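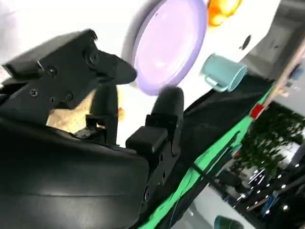 2024-11-29
By the Otevham Style Desk

Review: Dreritz Handheld Garment Steamer

The Dreritz steamer is sold for the care of blazers, lined dresses and other garments that should not be pressed with a flat iron. Our desk used it from June onward, on wardrobe pieces in wool, silk and viscose. The unit was purchased at the regular retail price from Vidmar.

Steam is ready in 22 seconds with a full tank. Output is even, and a creased wool blazer required 5 passes on each side before it was fit to wear. Silk responded well on the low setting. On the high setting, the nozzle released a few drops when tilted downward, and readers with delicate fabrics are advised to hold it upright.

The handle is comfortable for short sessions. A floor-length dress takes around 100 strokes to finish, and by that point the weight is noticeable. The cord is also shorter than we would like, and an extension was needed in two of our three fitting rooms.

The package includes a fabric brush and a travel pouch. The brush clips on securely and lifts lint from dark cloth. The pouch closes with a drawstring and does not hold the brush and the steamer together.

By comparison, the Bultix model we reviewed earlier has a larger tank and a longer cord, but it heats slowly and marked one of our viscose blouses. We recommend the Dreritz for regular use at home. Those who steam several long garments in one sitting should consider an upright model.

1,068 shares
22 comments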